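Ticket 261: Zorus hand, fourth finger lags on closing
Opened by: Caoimhe Scanlon
Status: still open, sort of
Assigned to: Farzana, then me again

Hi all, me again with the hand. Short version: I send a full close and three of the fingers curl nicely together, then the fourth one wanders in late, like it's had to be asked twice. Opening is fine. It started after I put the glove on, so yes, I know what you're all going to say!

What I've tried so far:

Restarted the controller and the Dodau board. No change.

Swapped the cables for fingers three and four at the board end. The lag stayed with finger four, so I don't think it's the driver channel (Farzana, you called this one).

Took the glove off and ran the close 11 times. Lag is much smaller but I can still see it. Put the glove back on and it's as bad as ever.

Checked the tendon by hand with the power off. It feels a bit gritty near the base compared with its neighbours, but I might be imagining that by now.
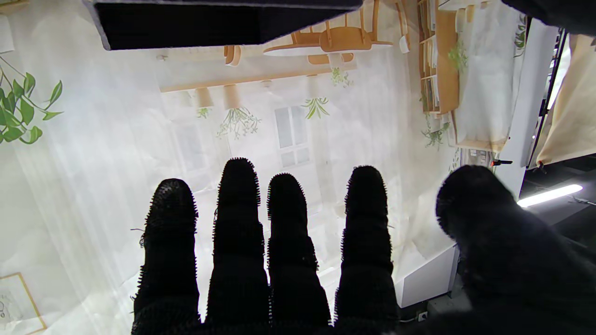
So my feeling is we've got two things going on at once, a bit of drag in the tendon and then the fuzzy glove making it worse by bunching at the joints. I turned the current limit for that finger up to 119 (it was on the default) and it does keep up better, but the motor gets warmer than I'd like and I don't want to leave it running like that while I'm off making tea.

Reply from Farzana Nanayakkara
Put the limit back down please! Then take the tendon out and look at the last bit of tube before the knuckle. Mine had a burr in it and did exactly this. Is the glove pulled right down at the palm?

Reply from Caoimhe
Limit's back to default. Glove was a good bit twisted round the fourth finger, I've straightened it and it's improved a little. Haven't had the tendon out yet, I need the small hex key and Dymphna has it. Will do the tube tomorrow evening and post what I find, so please leave this one open.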